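About Pletomby

Pletomby rents and services hand-held gripper kits for teams that teach robots household work. Callum Lockwood and Yee-man Sin started the company with 5 kits and a shared workbench. We now keep 60 in circulation.

A standard rental covers two grippers, spare finger pads, a charger and a carry case. We check every kit before it ships and again when it comes back – pivots, pads and calibration.

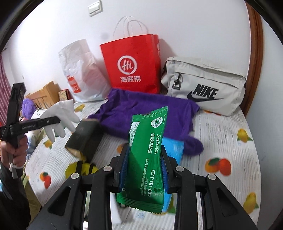 Most of our customers record in ordinary homes, so we keep setup short. Carmela Pacheco runs training, in person or by video, and Chin-lung Man handles repairs. If a gripper fails during a rental, we send a replacement and sort out the paperwork later.

Rentals start at one week. Larger projects can book up to 50 kits with a month's notice. The service desk is open Saturday mornings too.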